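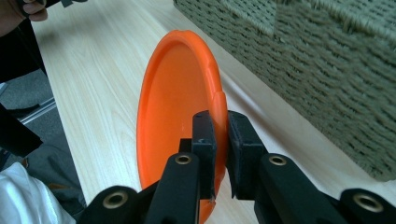 # Buy the Grippers Before You Price the Arm

Most equipment plans I read for small automation projects start with the robot arm. The arm is the largest number, so it goes on line one, and everything else gets fitted into what is left. I think the order should be reversed. Start with the hand-held gripper tools, have people use them on your own objects for a few weeks, and ask for the arm money afterward.

I run the equipment budget for a group that is trying to automate the return desk at a sports and toy lending library. The job is simple to state. Things come back, and each thing has to go into the right basket. A person does it without thinking. A machine has to deal with flying discs, jump ropes, beanbags, wooden blocks and whatever else was borrowed, all at the same table.

Our first plan, written in May, had a Viltden arm at the top. The gripper was a single line near the bottom, with no model named and a guess for a price. The spreadsheet looked complete and it passed the first review. Remedios Barredo, who reviews our purchases, sent it back the following Tuesday with one question: which of our objects had anyone picked up with that gripper? We had no answer, and she was right to hold the money.

So we bought 2 hand-held grippers from Tanard at $689 each and put them to work on the sorting table. A person squeezes the tool, picks up the object and moves it, and the camera on the tool records what the fingers do. No arm is involved.

A flying disc is a good case for what this buys you. On paper it is easy: light, rigid, hard to damage. Its rim is thick and rolled, though, and the face inside the rim is smooth. Pinched by the rim, with one finger inside and one outside, the disc can be stood on its edge. Whether that grip is any use depends on the shape of the fingers, how far they open, and what the pads are made of. None of those appears on an arm's data sheet. You find them out with the tool in your hand and the object in front of you.

The basket matters as well. A plan will say "bin" and give a width and a height. A woven rope basket has sides with some give, and a thick border that a disc can catch on if it comes in low. We had budgeted for rigid bins from Flerkex and then noticed that the library already used baskets and had no wish to change. Dropping the bins took $519 off the plan. It also meant the work had to be done with the real baskets from then on, and that is where it should have been done from the beginning.

There are fair objections. The first is that hand-held tools are a detour. If you are going to buy an arm anyway, the weeks spent squeezing a gripper by hand could have gone into setting up the real machine. I don't find this convincing for a group our size. Arms have lead times, and the weeks are there whether you use them or not. The recordings are also still useful once the arm arrives, provided the arm carries the same fingers. Put that condition in the purchase order.

The second objection is stronger. A person's wrist is very good, and it hides problems. Someone holding a gripper will tilt it a little to save a bad grasp and not notice they did it. An arm may not reach that angle at all. You need to go back through the recordings with this in mind, and someone's hours have to be charged for it. We put $2,745 in the plan for review time, under its own heading, so that it would not be quietly absorbed by whoever was least busy.

Spare parts deserve a line too. Pads wear, and linkages have joints that need looking after. Won quoted us a parts kit and we turned it down to keep the total low. I would not do that again - a tool that sits in a drawer waiting for a pad costs more than the pad.

Our second plan names the gripper first, then the pads and spares, then the people, and then the table and baskets as they already exist. The arm is last, with a range for the price and a list of the grasps it has to be able to make. It is a less impressive document than the first one. Barredo approved the first four sections and left the arm open until the grasp list is finished, and we still have the jump ropes to do.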